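The Long War Against the Knit Bag
Three hand-held grippers, one slouchy opponent, and a month of June I would like back

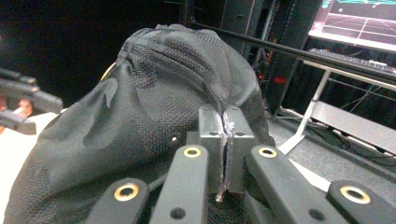
Siwan Llewellyn has a theory that you can judge any gripper by how it behaves around laundry. Give it a wooden block and it will look like a genius. Give it a sack made of knit mesh and you find out what you paid for.

She runs the bench tests at Trerkel, a small outfit that compares robot hands for people who are about to spend too much on one. When I visited, the subject was a trio of hand-held grippers, the kind a person squeezes through a chore so that a robot arm can later copy it. The Pletard came first, mostly because it was already charged.

The Pletard is a parallel sort of thing, two blocky pads brought together by linkages, and it has one real talent. It pinches. Get a fold of cloth between those pads and you can swing the bag over your head, which I did, until I was asked to stop. The trouble is the getting. A soft bag has no edges to speak of, and the fold you want slides off sideways while the fold you don't want volunteers. My first clean grab took 11 tries. Llewellyn got it in two and was very nice about it.

The Eynon is longer in the jaw and easier to aim. It's also about as strong as a polite handshake. It picked up the empty bag beautifully and let go of the full one beautifully too.

Then there's the Vovus, at $3,818 the most expensive of the bunch, with softer pads and a trigger that feels like a good stapler. I wanted to dislike it. It grabbed the bag by the seam, by the middle, by whatever I happened to bump into. It also wore grooves in its own pads after 604 grabs, and replacements come only as a full set, from one warehouse, when the warehouse feels like it.

Trerkel logged 3,469 grabs across all three before the bench got cleared for something else. Most were done with two people working opposite sides of the bag, a gripper each, trying to open it wide enough to drop something in. It's a good test of the tools and a better one of the friendship. "Left a bit" means different things to people who are facing each other.

Llewellyn's pick is the Pletard, with the stock pads swapped for grippier ones and the trigger spring loosened a turn. Mine is the Vovus, though I'm not the one paying for pads. We did agree on the Eynon, which now holds the door open.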